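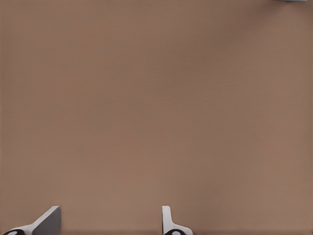

발표 노트: Tririx 시뮬레이션 키트 사용기
(슬라이드 넘기는 곳은 [다음]으로 표시)

[시작]
안녕하세요, 반갑습니다. 오늘은 Firnley에서 내놓은 Tririx 키트를 저희 팀이 직접 써 본 이야기를 하려고 합니다. 미리 말씀드리면 저는 이 키트를 꽤 좋아합니다. 그래도 좋았던 얘기만 하고 내려가지는 않을 거고요, 고생한 부분도 그대로 말씀드리겠습니다. Firnley에서 돈을 받은 것도 없습니다. 저희 예산으로 라이선스 사서 썼습니다.

(첫 슬라이드는 손목 시점 렌더 화면. 띄워 둔 채로 인사.)

먼저 손 한번 들어 주세요. 그리퍼 달린 로봇 팔을 시뮬레이터에서 한 번이라도 움직여 보신 분? (손 드는 분이 적으면 용어를 조금 풀어서. 많으면 바로 넘어가기.)

[다음] 키트에 뭐가 들어 있나
Tririx는 소프트웨어 묶음입니다. 팔 모델, 평행 그리퍼 모델, 탁자 위 작업 장면 14개, 그리고 원격 조작 프로그램이 들어 있어요. 장면 하나하나가 설정 파일 한 개라서 텍스트 편집기로 열어서 바로 고칠 수 있습니다. 저는 이게 정말 반가웠습니다. 예전에 쓰던 도구는 탁자 색 하나 바꾸려고 메뉴를 여섯 번 들어가야 했거든요.

(여기서 설정 파일 열어 보여 주기. 글자 크기 키워 둘 것. 지난번에 뒷줄에서 안 보인다고 했음.)

[다음] 손목 카메라
이제 첫 슬라이드로 잠깐 돌아가겠습니다. 화면 맨 아래에 그리퍼 손가락 두 개가 올라와 있죠. 벌어져 있고, 사이에 잡은 건 없습니다. 나머지는 거의 다 갈색 탁자 면이에요. 심심해 보이지만 저는 이 화면이 참 좋습니다. 손가락이 늘 화면에 들어오니까 조작하는 사람이 자기 손끝을 기준으로 거리를 잡게 됩니다.

탁자 면도 한번 봐 주세요. 완전한 단색이 아니고 아주 옅게 얼룩이 있습니다. 오른쪽으로 가면 조금 더 짙어지고요. 처음 받았을 때 저는 렌더 설정을 잘못 건드린 줄 알고 한참 뒤졌는데, 재질 설정에 원래 들어 있는 값이었습니다. 원하시면 끌 수 있어요. 저희는 켜 두고 씁니다.

오른쪽 위 구석 끝에 푸르스름한 회색이 살짝 걸려 있는 것도 보이실 겁니다. 이 화면만 봐서는 뭔지 모릅니다. 손목 카메라 하나로 작업할 때의 어려움이 딱 이거예요. 물건이 시야 밖으로 조금만 나가도 초보 조작자는 팔을 어느 쪽으로 보내야 할지 헷갈려 합니다. 그래서 외부 카메라 창을 같이 띄우시길 권합니다. 기본값은 꺼짐이고, 보기 메뉴 두 번째에 있습니다.

[다음] 우리가 해 본 것
저희는 집어서 옮기기 작업을 골랐고, 조작자 8명이 참여했습니다. 시도는 모두 198회, 그중 성공으로 기록한 게 167회입니다. 물건을 목표 칸 안에 놓고 손가락을 다 벌려야 성공으로 쳤습니다. 칸 가장자리에 걸친 건 실패로 넣었고요.

(질문 예상: 성공률이 높은 거냐 낮은 거냐? 비교할 대조군이 없어서 그 판단은 못 한다고 답할 것. 괜히 길게 말하지 않기.)

재미있었던 건 연습 초반입니다! 대부분 팔을 너무 빨리 내려서 손가락 끝으로 탁자를 찍더라고요. 시뮬레이션이니까 부서지는 건 없고, 초기화 단추 누르면 바로 처음 자세로 돌아갑니다. 실물이었으면 그날 오후 작업은 거기서 끝났을 텐데, 여기서는 다들 웃고 다시 했습니다. 신입 교육에 이만한 환경이 없다고 생각해요.

[다음] 아쉬운 점
첫째, 접촉 계산입니다. 납작한 물건을 잡으면 손가락 사이에서 떨리는 현상이 있습니다. 시간 간격을 줄이면 나아지지만 그만큼 느려집니다. 저희 노트북에서는 원격 조작이 뚝뚝 끊길 정도였고, 결국 데스크톱으로 옮겼습니다.

둘째, 문서. 설치 안내는 훌륭한데 그리퍼 설정 쪽은 설명이 거의 없습니다. 벌림 폭 제한을 어디서 바꾸는지 찾느라 오전 하나를 썼어요. 답은 장면 파일이 아니라 팔 모델 파일 안에 있었습니다. 여러분은 그 오전을 아끼시길 바랍니다.

셋째, 기록 파일 형식. Tririx가 자체 형식으로 저장하는데, 저희는 Bassi로 분석을 하기 때문에 변환이 필요했습니다. 변환 스크립트는 동료 Gerasimos Triantafyllou가 만들었고, 발표 끝나고 원하시는 분께 드리겠습니다. 주석도 꼼꼼히 달려 있어서 고쳐 쓰기 쉽습니다.

(시간이 밀리면 셋째는 한 문장으로 줄이고 스크립트 얘기만.)

[다음] 누구에게 맞을까
손으로 직접 조작하면서 데이터를 모으려는 작은 팀이라면 한번 써 보시라고 말하고 싶습니다. 설치부터 첫 조작까지 점심 먹기 전에 끝났고, 장면을 조금씩 바꿔 가며 실험하는 맛이 있어요. 반대로 천이나 케이블처럼 휘어지는 물건이 중심이라면 지금 판은 권하기 어렵습니다. 들어 있는 장면이 전부 딱딱한 물건이라서요.

Sturidside 연구실에서 저희가 쓰는 장면 파일도 정리 중입니다. 4월에 수정판을 올릴 예정이고, 탁자 재질하고 카메라 높이를 바꿔 본 것들이 들어갑니다. 카메라를 조금 올리면 탁자는 넓게 보이는데 손끝 거리 잡기가 어려워져서, 아직 어느 높이로 갈지 팀 안에서 의견이 갈립니다. 써 보신 분들 의견 꼭 듣고 싶습니다.

[다음] 시연
(원격 조작 프로그램 실행. 외부 카메라 창 켰는지 확인! 그리퍼 벌린 상태에서 시작, 천천히 내리기. 두 번 실패하면 녹화본으로 넘어갈 것.)

해 보고 싶은 분 계시면 앞으로 나오세요. 조이스틱은 왼쪽이 이동, 오른쪽이 손목 회전이고 방아쇠를 당기면 손가락이 닫힙니다. 질문은 시연하는 동안 편하게 하셔도 됩니다.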